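Maio, fim da tarde

Reunião curta com o Kiyoshi sobre o orçamento. A Pulldale mandou a proposta das garras novas: 3000 euros, sem os cabos. A Rallis ainda não respondeu. Pedi-lhe que esperasse até termos os dois preços.

Depois voltei à bancada.

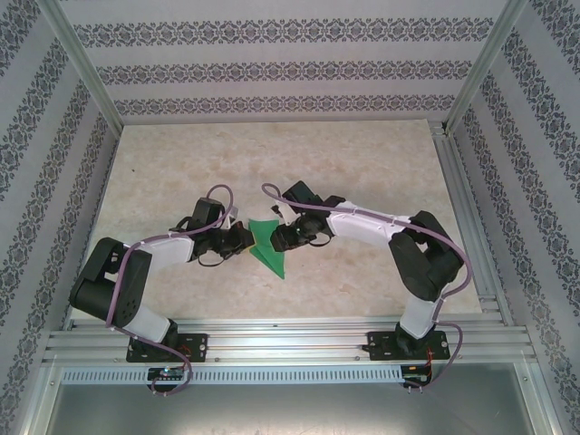
Os dois braços com a folha verde, hoje.

Se comprarmos as garras, a segunda calha fica para o outono. O Filippos prefere a calha primeiro e mais placas de reserva. Fiquei de refazer a folha de custos com as duas hipóteses e enviá-la amanhã antes do almoço. Falta perguntar o prazo de entrega.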